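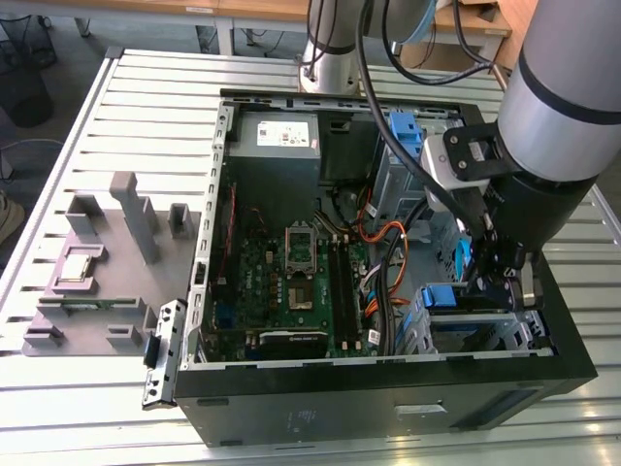
Week 6: Contact-rich assembly, or why your planner is a liar

Read before the Wednesday tutorial. The Koskela exercise sheet assumes you have, and it has no mercy on people who haven't.

1. Where we left off

Last week you built a free-space planner and it worked beautifully, in a world made of boxes. Congratulations. Free space is the part of manipulation that's been more or less civilised for decades. This week the arm has to put something somewhere that has an opinion about it.

The running task is PC assembly: pick a processor or a memory stick from a known location, carry it to the board, seat it, let go. Any twelve-year-old with a screwdriver can manage this. Your software will need a state machine, two controllers, a calibrated camera and a good deal of patience.

2. Layers, and who blames whom

We use the Lirketti stack in the labs. Three layers matter here.

Perception publishes poses. It does not publish the truth. Every pose carries a covariance, and every year half the class throws the covariance away in the first line of the callback. Please don't be in that half.

Planning takes a goal pose and a collision model and returns a trajectory. It has no idea what a cable is.

Control runs the trajectory until contact is expected, then switches to the compliant controller. That one runs at 1000 Hz, and you are not to put a print statement in it. The logs from last year's cohort suggest this needs saying more than once.

3. The collision model

Load the chassis as a mesh and you'll get a tidy, rigid, entirely optimistic picture of the world. Walls, bays and power supply are fine: they stay where the CAD file says. Wiring is another matter, and the usual dodge is an inflated keep-out volume. Consider the case on the bench, where orange, yellow and black power cables curve down across the centre-right of the interior and a thick black one arcs from the drive cage toward the bottom of the board. Wrap all of that in a generous convex hull and you've fenced off a fair piece of the route to the memory slots. Shrink the hull until the planner is happy and the gripper goes fishing.

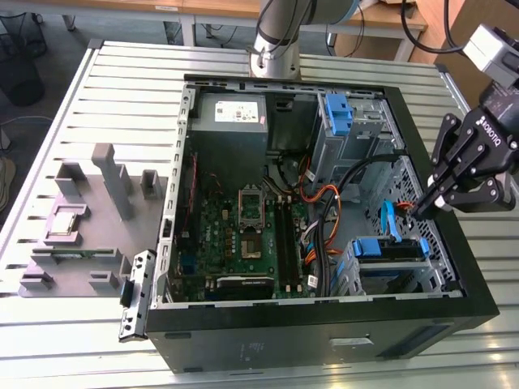
The second arm deserves a proper entry in the planning scene too, even in a task where it never moves. A parked arm is still an obstacle. In the tray beside the tower, the processor and the memory stick each have their own recess, so the pick poses can be stored relative to the tray frame and you only need to localise one thing. The tall post near the middle goes into the collision model along with everything else. Leave it out and your first approach trajectory will find it for you.

4. Seating a part

Don't servo on position at the end of an insertion. Altach's notes (on the course page, dry but sound) cover the derivation; the short version follows.

Approach to a standoff above the slot. Zero the force sensor there, away from contact, with the part already in the gripper. Descend under a force limit. On contact, run a small spiral search in the plane of the board until the part drops in, then push along the insertion axis. If the limit trips before the search has converged, back off to the standoff and try again. Allow 2 retries, then stop and ask a human, who will be smug about it.

The processor gets no spiral search at all. Dragging a chip over an open socket is an expensive way to learn about friction. Place it vertically or abort.

5. Lab work

Branch from the Brolport repository, tag 81. Anything later has the new transform library and will ruin your evening.

(a) Write the state machine for the memory stick, including every failure transition. "Retry forever" is not a transition, it's a cry for help.

(b) Plot contact force against time for one simulated insertion and mark where the controllers switch.

(c) In a paragraph, defend your keep-out volume for the cables. State what it costs you in reachable workspace.

Simulation first. Hardware slots open once a tutor has signed off on part (a), and the emergency stop is on the left.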